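Progress report to Gratside, second period, ending July

Prepared by Recep Yaman, Zonden Housing Repairs

**1. Summary**

The grant covers draught-proofing and minor repairs to rented homes in Grilville. The target for the full term is 430 homes. Work was completed in 61 homes this period, against a plan of 81. The shortfall of 20 is due to late delivery of sash seals and is expected to be recovered before the end of the next period. Spending is within budget.

**2. Works**

Each home receives a survey, a first visit for windows and external doors, and a second visit for loft hatches, letterboxes and floor gaps. Survey forms now record the gap width at each window, which was left out of the first period's form and led to repeat visits. 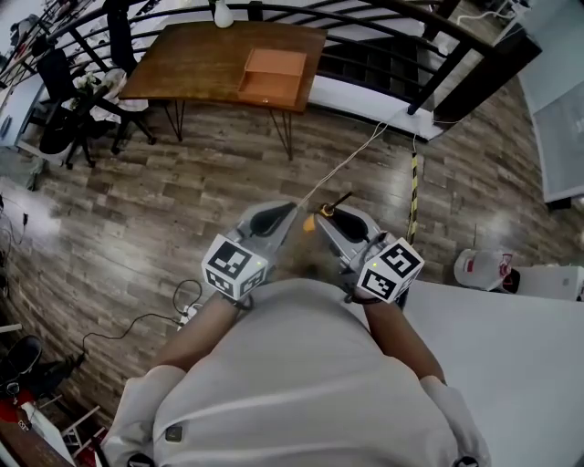
Sash seals were ordered from Dursun in two sizes. The narrow size arrived on schedule. The wide size did not, and homes with older timber windows were moved to the back of the list. Tenants were told by letter and by phone. Loft hatch work went ahead in these homes where access allowed — this keeps the second visit short.

**3. Minor repairs**

Repairs found during survey are done on the first visit if they need only hand tools. Loose hinges, worn catches and misaligned strike plates make up most of the list. Anything involving wiring, gas or damp is passed to the landlord in writing and stays open on our register until a reply is received.
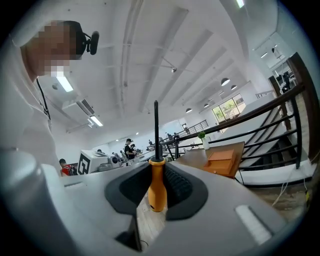 *Photo: Zonden Housing Repairs*

The register holds 2 items with no reply from the landlord. Both concern damp below bay windows. A further letter has been sent in each case, and draught-proofing of the affected rooms is on hold.

**4. Changes requested**

We ask Gratside to approve moving the unspent part of the travel line to materials. The total grant would not change. The wide seals cost more per metre than allowed for in the original budget, and the travel line is underspent as visits are now grouped by street.

**5. Next period**

- Complete the delayed timber window homes first.
- Start surveys in the streets north of the station.
- Recheck a sample of first-period homes for seal wear before the heating season.

The updated budget table and the repairs register will be sent separately.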